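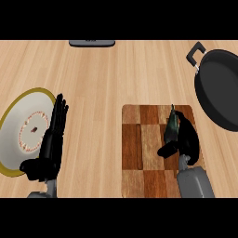
Tineke Van Wijk: I've read the Grestholm memoir twice now and I still don't believe the orchard chapter. She says she gave her first speech from the back of a cart in April, to the whole village, with no notes. Then she quotes herself for a page and a half. Who wrote it down?

wpeeters
Posted Oct 16, 2022
Her sister did, according to the preface. Whether you trust the sister is another matter.

Tineke Van Wijk
The preface says the sister "kept papers". That could mean letters or shopping lists. I'd want to see the page.

nathalie_m
You two are hard work. It's a memoir. People remember the gist of what they said and tidy it up. My gran told the story of how she met my grandad in the same words for 30 years and I doubt a single line of it was what was said at the bus stop.

wpeeters
Fine, but your gran didn't end up on tea towels. The line everyone shares, "Kindness is a door you hold with your foot", comes from that speech. If the speech is shaky then so is the quote.

O. Rawat
The quote isn't in my copy at all. I have the first edition, 222 pages, no index, and I went through the orchard chapter last night. She says something about holding a door for a woman with a pram. No foot.

nathalie_m
Are you sure? It's on the back of mine.

O. Rawat
On the back, yes. Who writes the back of a book? Not usually the author.

Tineke Van Wijk
Thank you. This is what I was getting at. Half of these "inspiring words" pages copy each other. I looked at 10 of them and only one gave a source, and the source was another of the 10.

tomomi.takagi
The foot line is in the Nishimura interview, the long one reprinted at the end of the paperback. She says it was something her mother used to say, so it's hers in a way, just not from the speech.

wpeeters
Reprinted from where, though? I've never found the original.

tomomi.takagi
A magazine called Greltitar. It folded years ago. I had a few issues but not that one, so I can't swear the paperback has it word for word.

Tineke Van Wijk
So we have a saying from her mother, in an interview none of us has seen in print, moved to a speech that may not have happened. And it's on a tea towel.

nathalie_m
I bought the tea towel :) I still like it. She ran that reading room for decades and taught grown men their letters, and nobody disputes that part. I don't much mind which afternoon she said what.

O. Rawat
I do mind a bit. She was funnier than the tea towel. The pram story ends with her getting her coat shut in the door and missing her bus, and that gets dropped every time.

wpeeters
Agreed on that – the book is much drier than its reputation. I still think the speech happened in some form. The cart is too odd to invent.

Tineke Van Wijk
Odd things get invented all the time, Wim. Tomomi, if you ever come across that issue, could you post the date and page number?

tomomi.takagi
Will do. There's a box at my brother's I haven't been through. Don't hold your breath.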